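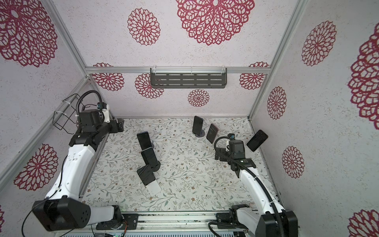 Runtime

The host's opening remarks were scheduled for nine minutes and ran twelve. Songül Çetinkaya logged the overrun at 8:12 p.m. on the Sunday of the broadcast, in the column marked Variance, and entered her initials.

She was the standards reader for the Dallow Awards. The position required her to sit in a production trailer behind the Zuccaro Theater with a printed script, a headset and a direct line to the control room. Each line of the monologue had been approved on Thursday. Each approved line carried a number. When the host spoke a line that carried no number, she was to write it down, classify it and decide within four seconds whether the delay operator should cut the audio. The classes were A (profanity), B (legal exposure) and C (taste). A and B were cut. C was left to the reader.

The unnumbered line came between 41 and 42. It concerned Primo Sorrentino, who was nominated for the second time, and his former wife, who was not in the building. It was eleven words long. Songül wrote all of them. She wrote C beside them and did not press the key.

In the theater the line drew a laugh, then a lower sound from the left orchestra, where the cast of his series was seated. Camera 5 had him. He was smiling with his mouth closed. The director held the shot for two seconds and went to 3.

"Was that in the script?" the control room asked.

"No."

"Class?"

"C."

"Copy."

By the first commercial break the clip was on Omik with a caption. By the second, his former wife had posted a reply, which was a single period. An entertainment reporter in the press tent read the period aloud on air and asked a panel what it meant. The panel took four minutes.

Primo Sorrentino lost in his category at 9:50. He applauded at a normal rate.

Under the procedure, a reader's sheet was sealed at the end of the broadcast and given to the legal department. Songül stayed in the trailer to finish hers. She had the option of adding a remark, up to 50 words, in a box at the foot of the page. In six years she had used it once, for a fire alarm.

There was a knock at 11:20. He had taken off the bow tie and was holding it rolled up in one hand.

"They said you're the one with the button."

"It's a key," she said. "The operator has the button."

"But you tell the operator."

"Yes."

He looked at the script binder, which was open to page 6. The numbered lines ran down the left margin. Her handwriting was in the gap.

"What's C?"

"Taste."

"And that's up to you."

"It is."

He read the line again. He read slowly, and his lips moved slightly at the name.

"How long do you get?"

"Four seconds."

"How long did you take?"

She checked the sheet, although she knew. "Two. Then I waited for the other two."

"Waited for what?"

"I thought it was going to have a second half," Songül said. "Something that turned it around. They usually do."

He nodded. Outside, a crew was rolling the carpet back from the curb, and someone was calling out lengths.

"I thought so too," he said. "That's why I was smiling."

He put the bow tie in his jacket pocket and asked which way the cars were. She told him: left at the generator, past the Erkex truck, second gate. He thanked her and went right.

She pulled the sheet toward her. In the box she wrote, Reader expected continuation. She counted the words and entered the total, three, in the space provided. Then she put the time.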